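Ultach practice software: review after a year of use

Posted by Fengying Feng, February 28, 2024

We are a small counselling service with four counsellors and one shared waiting room. Until last January we ran on a paper diary, a spreadsheet for invoices and a locked cabinet for notes. I was asked to find something to replace all three, and we settled on Ultach. We pay for it ourselves and get nothing for writing this.

What it does

Ultach holds the diary, the client records, session notes and invoices. Clients can book and cancel through a web page, or you can switch that off and do it all by hand. We left online booking on for existing clients only. First appointments still go through a phone call, as we prefer to speak to people before they come in.

Setting up

It took me two evenings to enter rooms, fees and working hours. The import tool for client records wants a very exact layout and rejected my spreadsheet three times without saying which row was at fault. In the end I typed in all 61 current clients by hand. Support did reply the next morning, politely, with a template that should have been on the import page in the first place.

Day to day

The diary is clear and quick. Sessions default to an hour and we work in 50 minutes, but you only have to change that once. Each counsellor sees their own list and nobody else's notes, and I see the diary and the money but no notes at all. That split was the thing Munther Salameh cared about most, and it works as it should.

Notes are plain text with an optional set of headings. You can't draw or attach a photo of a page, so if you like to sketch family trees you will still need paper. Shaohua Xue keeps hers in a folder and writes "see folder" in the record.

Reminders go out by text or email. The standard wording is rather brisk ("You have an appointment. Failure to attend will be charged.") and I would change it before sending a single one. Ours now gives the time, the door to use and a number to ring. You can turn reminders off for one person, and we have needed that for clients who share a phone or whose post and messages are read at home. The setting is buried under Billing, oddly.

Invoices are fine. Sliding scale fees are awkward: there is no field for them, so you make a separate fee for each step and pick the right one. We have seven.
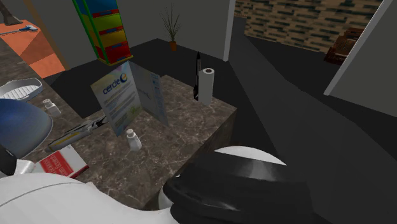 Folded brochure on a brown marble countertop.

Cost

We pay 300 pounds a year per counsellor, with the admin login free. The other system we tried, Cunuvard, was cheaper but charged for every text message, and its cancel button was hard to find on a phone. Boyang Yao liked its calendar better and still says so.

What I'd like changed

A proper waiting list. At present it is a tag you add to a name, and the names don't stay in date order.

A way to block out supervision time without it showing up as a missed session in the monthly report.

A larger text size on the booking page.

Would I buy it again?

Yes, for a practice of our size. If you work alone and see a handful of people a week, I think a diary and a good lock will do you just as well. Ask for the import template before you start, and rewrite the reminders.

Score: 4 out of 5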